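Shared Surfaces: Keeping Order on a Common Table
Project Report, Interior Studies, Second Term
Submitted by Felicja Wilczyńska and Demetrio Sarmiento
Supervisor: Hildegard Sauerland
8/12/18

1. Purpose

The project examined how small personal items are placed on a table used by several people, and whether an agreed arrangement makes the table easier to share. The group was asked to propose a layout, apply it in a furnished room, and record the opinions of those who used it. No new furniture was to be purchased.

2. Background

A table in a common room serves many purposes. It is a desk in the morning and a place to put things down for the rest of the day. In the preliminary survey, conducted in March, students reported that they most often lost track of remote controls and charging cables. Several respondents also stated that they avoided the table when it was covered with the belongings of others.

3. Method

Two arrangements were compared. In the first, items were grouped by owner, with each person keeping to one corner. In the second, called the Flumby layout in our working notes, all items were placed in a single row along one long edge, and the rest of the top was left free. Participants used each arrangement for 4 days and completed a short questionnaire afterward. 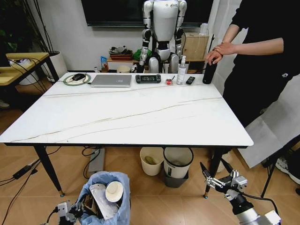
The row was made up of ordinary things: a closed laptop, a mouse on its round pad, a handheld game console, a pump bottle, a remote control and a tall black bottle. Participants were permitted to change the order of the items but were asked to keep them along the same edge.

4. Results

Most participants preferred the row. They wrote that it left enough open surface for reading or drawing and that items could be found at a glance. The corner arrangement was considered fair, but it broke down whenever a visitor sat at the table.

Two difficulties were noted with the row. Cables were awkward to place, and tall bottles were considered likely to be knocked over when someone reached across the table. Lucyna Kalinowski, who tested both arrangements, suggested that bottles always stand at one end. This suggestion was adopted for the final version.

5. Recommendations

The group recommends that the row be kept as the standard arrangement and that cables be tied before they are placed on the table. Small items that are seldom used should be moved to a tray on a nearby shelf. A further study could test the same layout on a round table, where there is no long edge to follow.

The questionnaire and the complete responses are attached as Appendix A.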